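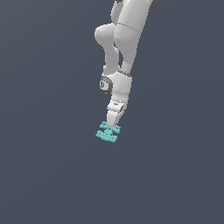 Tips for making placards and banners at the kitchen table
Posted by Elba Barrientos, Dec 2, 2021

Our branch makes its own signs before every march. These are the things we do now after a lot of ruined cardboard.

Cardboard
Use one flat side of a large box and keep the folds out of the lettering. If the box is printed, paint the plain inside. Two thin sheets glued with the ribs crossing stay stiff in wind.

Lettering
Keep the slogan to eight words or fewer. Rule pencil lines first and start from the middle letter, working outward. Dark paint on a pale ground reads best from across a square. Red on black looks good on the table and disappears in the street.

Paint
Leftover wall paint is fine for card. For cloth, use acrylic thinned with a little water, and put newspaper under the sheet or it will stick to the table. Let it dry overnight before rolling. Wash brushes the same evening - dried acrylic does not come out.

Cloth banners
An old double bed sheet is enough for two people to carry. Sew a sleeve down each short side, wide enough for a broom handle. Cut a few half-moon flaps in the cloth so the wind goes through. Raili Vuorinen hems hers with iron-on tape, and it has lasted since the rent march in August.

Handles
Check the rules for your route, as some towns do not allow wooden poles. A cardboard tube from a fabric shop works. Tape it on both faces of the sign and staple through the tape.

Storage
Roll banners with the paint facing out. Keep placards flat under a bed, away from damp walls. Write the demand on the back edge in marker so you can find the right one - rents, wages, bus fares - without pulling out the whole pile.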